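Hindcombe Community Kitchen Reopens With New Rice and Vegetable Course

2019-01-23
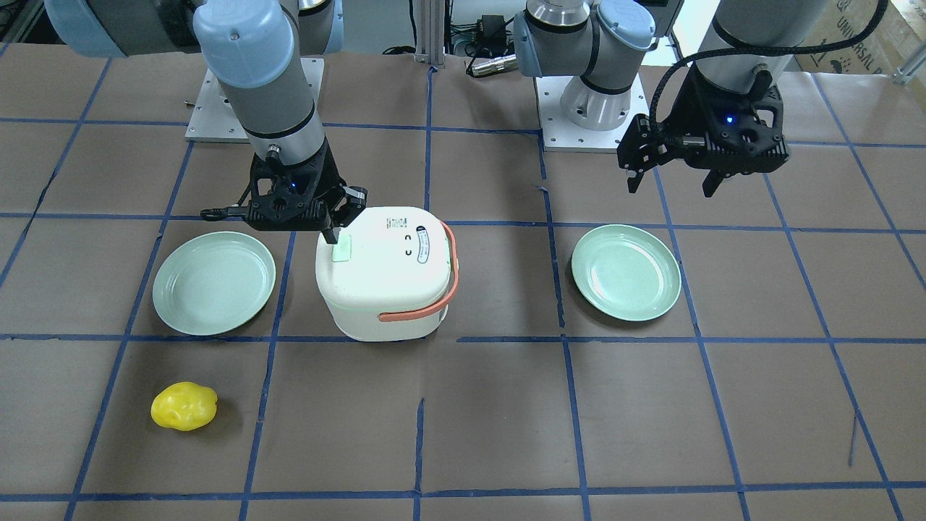 A white rice cooker with an orange-coral handle, set between two pale green plates on a taped work surface.

The Hindcombe Community Kitchen has reopened its teaching room and will begin a new course in basic home cooking next month. The course is open to adult residents of the district and runs for nine weeks, with one evening session per week.

The first three sessions are given over to rice. Participants will learn to measure and rinse the grain, to set the water level for different varieties, and to serve directly from the cooker to the plate. Later sessions move on to potatoes, dried beans and simple soups, all prepared with small countertop appliances of the kind found in most apartments.

"Many of our residents have no full stove, or share one with other households," said Chrysanthi Papadakis, director of the kitchen. "A rice cooker and a clear stretch of table are enough for a proper meal, and we have planned the lessons on that basis."

Work surfaces for the course are covered in brown paper and marked out with blue tape in a grid. According to course instructor Justinas Šimkus, the grid gives each item a set position, so that plates, cooker and ingredients can be laid out the same way at the start of every lesson. The paper is replaced after each session.

The teaching room had been closed since May for electrical work, which was carried out by the local contractor Stakeck. New outlets have been fitted along the walls, and the floor has been resealed. The pantry — previously shared with the adjoining meeting hall — now has its own entrance.

Places are limited to 13 per course. Registration is open at the front desk and will close once all places are filled. There is no charge for residents; those living outside the district may join a waiting list. Participants should bring an apron and a lidded container for leftovers.

A second course, on baking without an oven, is under review. Details will be posted at the kitchen entrance when dates are confirmed.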